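Kelero Support Desk
Ticket 162 – Cup cell stops part way through placing, wrist view drifting
Opened by: Janaka Fakir, Pathirana workshop
Handled by: Tanvir Kanagaratnam
Opened: 8/19/26
Status: Closed

Janaka Fakir wrote:

Hello Tanvir, and thank you for picking up the phone so quickly this morning, I did promise I'd put it all in writing and so I am! It's our cup cell, the Kirow arm with the two-finger gripper that you helped us set up in March. It has been a joy all spring and most of the summer, and I'd got rather used to setting it going and walking off to make the tea. Since Monday, though, it has been stopping part way through the placing move. It picks the cup up nicely, carries it over to the white plate, tips it ready, and then just stands there with the amber light on. The message on the panel is "Target offset outside limit". If I press Resume it sometimes carries on and sometimes doesn't.

What I've tried so far: switched the whole cell off and left it off over lunch. Homed the arm. Wiped the little wrist camera with the cloth you gave us. Swapped the cup for a fresh one from the same sleeve. None of it made a difference that I could see, although the cell did manage a good long run after lunch and got my hopes up.

I haven't touched anything in Studix apart from opening it to read the log, and I closed it again without saving. I mention this only because last time it was, in fact, me.

Tanvir Kanagaratnam replied:

Hello Janaka, lovely to hear from you, even with an amber light on. Thank you for such a thorough note, it saves us both a lot of back and forth.

That message comes up when the place where the camera finds the grey disc and the place where the recipe expects it are too far apart. The limit in your recipe is 2 mm. There are three usual suspects: the disc isn't seated properly in its recess, the camera bracket has crept, or the cup is sitting differently in the fingers and the tool point is no longer where the arm thinks it is. I'd like to go through them in that order, as the first one costs nothing but a minute.

Would you put the cell in manual, keep the guard shut, and jog it slowly to the tipped position over the plate with a cup in the fingers? Then save a still from the wrist camera (Studix, Camera tab, Save still) and attach it to this ticket. Please leave the speed at the crawl setting while you do it, and keep a hand near the stop button.

Janaka Fakir wrote:

Done, and I was very good about the stop button. I used one of the blue cups, as those are what we run nearly all day. I went over to the plate at a crawl, tipped it with the base towards the disc, stopped there and saved the still before doing anything else.
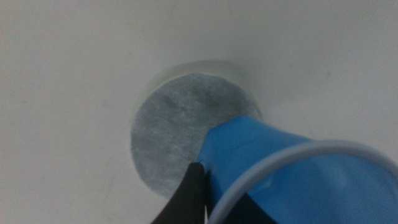 While I was there I noticed that the arm seemed perfectly steady once it had stopped, no humming or hunting about. I also read off the offset in Studix while it was parked, and it was over the limit, though only by a whisker. I jogged it away and back again a few times and the number wandered a little on each visit, which I didn't expect from a machine that is usually so sure of itself.

Tanvir Kanagaratnam replied:

That's a very useful set of things to have done, thank you. From the still, the disc looks to be down inside its recess, with a nice clean round edge where I can see it, so I'm happy to leave it alone for now. There is a darker patch towards the upper left of it. Have a spare disc to hand for later on, but please don't change it yet. If we change two things at once we shan't know which of them did the trick, and I've been caught out that way more often than I'd like to admit.

The wandering number is what interests me. A badly seated disc would give you the same wrong answer every time. A number that moves about between visits makes me think of something slightly loose between the wrist and the camera, or of the finger pads. So, with the cell isolated and the key in your pocket:

Try the camera bracket gently between finger and thumb. It has 2 screws on the wrist side. You're feeling for any give at all.
Look at the pads on the gripper fingers and check that neither has lifted at a corner.
Follow the camera cable back along the forearm and make sure it has some slack when the wrist is turned right over.

Let me know what you find before tightening anything, if you would.

Janaka Fakir wrote:

Well, you were right to start me on the bracket! It rocks. Not much, but I could feel a tiny click in it, and one of the screws turned with just my fingers on the key. The pads look fine and the cable has plenty of slack. I've left the screws exactly as they were, and am sitting on my hands.

Tanvir Kanagaratnam replied:

Wonderful, hands may now come out. Take the loose screw right out, clean the thread, add a small drop of the blue threadlock from the kit and put it back. Then do the same with the other one, so that the bracket is never hanging free. Nip them up evenly with the short key – the short one, please, the long one makes it far too easy to overdo things. Leave it to cure overnight.

In the morning, run Camera to Tool in Studix from the Calibrate menu. It will walk you through the poses. Save the result under a new name so that the old one is still there if we need it, then jog to the same tipped position and read the offset on several visits.

Janaka Fakir wrote:

Good morning! Screws done last night, calibration done first thing, saved under a new name as instructed. The offset is now well inside the limit and barely changes from one visit to the next. I ran the cell through to lunch at normal speed, staying beside it the whole time, and the amber light never came on. I then changed the disc for the spare and ran it again, with the same happy result.

One small question before you close this: should I be checking those screws myself from now on, or does that belong to the yearly visit?

Tanvir Kanagaratnam replied:

Delighted to hear it. Yes, please do add the bracket to your monthly checks, just the finger-and-thumb test with the cell isolated, and only reach for the key if something moves. I've put a line in the service notes for your cell so that whoever comes for the yearly visit will renew the threadlock too. Keep the old calibration for another fortnight and then you're welcome to delete it.

Closing this now. If the light comes back, reply to this same ticket and it will reopen by itself.

Resolution: camera bracket screw loose at wrist. Both screws cleaned and refitted with threadlock, camera to tool calibration repeated, disc replaced afterwards as routine.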